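Chapter 7
Processors and Sockets

Before you start

You need: the desktop case from Chapter 6, lid off, mains lead out. A wrist strap. Good light. Something flat to put parts on. A pencil, for the drawing at the end of 7.2. Allow 30 minutes for the reading and the same again at the bench.

If you skipped Chapter 6 (power supplies), go back and read the two pages on unplugging. Then come back.

What this chapter covers

Taking a processor out of a desktop board and putting it in again. Not choosing one, that's Chapter 9. Not overclocking, not in this book at all. Coolers get a page of their own in 7.5, thermal paste in 7.6. Laptops are left out, most have the processor soldered down and there is nothing for you to lift.

7.1 Words you need

Substrate. The thin coloured square the whole processor is built on. Green or blue, mostly. You hold it by this.

Heat spreader. The metal lid on top. Carries the maker's printing, which wears and gets hard to read after a few cleanings. Copy the model down first.

Socket. The square holder on the board. Pins in the socket on some types, pins on the processor on others. Check which you have before you touch either.

Load plate. Metal rectangle, open in the middle, hinged. Comes down over the processor and presses it into the contacts.

Retention lever. The bent wire at the side. Up to release, down to lock. It takes more force than beginners like, and it can creak. The creak is normal.

Notch. A small cut-out in the edge of the substrate. Matches a bump in the socket. There is one right way round and three wrong ones.

7.2 Holding it by the edges

Two opposite edges, nothing else. Fingertips off the underside. Skin leaves grease and grease on a contact is a fault you will spend a whole afternoon looking for. Dont pinch hard either, just enough that it doesn't slip.

The load plate goes up before the processor comes anywhere near. Lever first, then plate, then look into the socket with a torch. Look for a bent pin, fluff, a smear of old paste. Anything wrong, stop there. And keep loose cables back from the board, the power bundles love to flop across at the wrong moment.

A processor held between black gripper fingers, in front of a grey plastic panel and over an open Dell board:
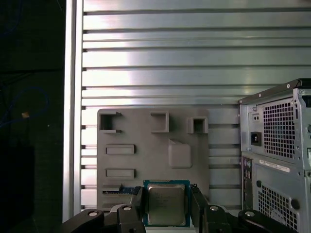
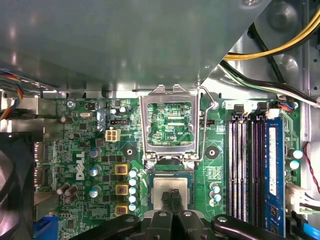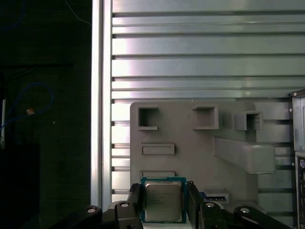 Ottilie Imhof disagrees with us about the torch. Her view, sent in after the first printing, is that beginners stare into the socket for so long that the hand holding the processor gets tired and drops, and a dropped processor lands on the pins. Check the socket first with both hands free, she says, and only then pick the thing up. Fair enough. We have left the order as it was in the text but do it her way if your hands shake.

She also asked for a drawing excercise, so: draw your own socket from above. Mark the hinge, the lever, the notch bumps, the two nearest screws. Pencil, not pen. Keep the drawing, you'll want it in 7.4.

7.3 Lowering it in

Straight down. No sliding, no rocking. Line up the notches while you are still above the socket, then lower and let go. It should sit level under its own weight. If one corner rides up, lift straight off and look again. Never press a high corner down.

Then the plate. Then the lever, slowly, all the way under its catch.

Some boards came with a plastic cover in the load plate. Keep it. An empty socket without a cover collects dust and worse, and a replacement is a nuisance to find.

A case from the Girkville class, May of last year: machine wouldn't start, no beeps, fans fine. Two learners had it apart twice. Processor was seated properly both times. The power lead beside the socket had never gone back on. So, check the leads before you blame the socket. Page 337 has the full list of things to check, in order.

7.4 Practice

1. Open the lever and plate. Close them again, socket empty, cover in. Do it until the creak stops bothering you.
2. Use a dead processor if your college keeps a box of them. Lift, turn over, name the parts, put back down.
3. Compare your drawing with a neighbour's. If the hinges are on different sides, one of you turned the board round. Find out who.
4. Write down the model printed on the heat spreader. Can't read it? Tilt it to the light before you reach for the cloth.

Answers to 3 and 4 are not in the back. Ask whoever runs your bench.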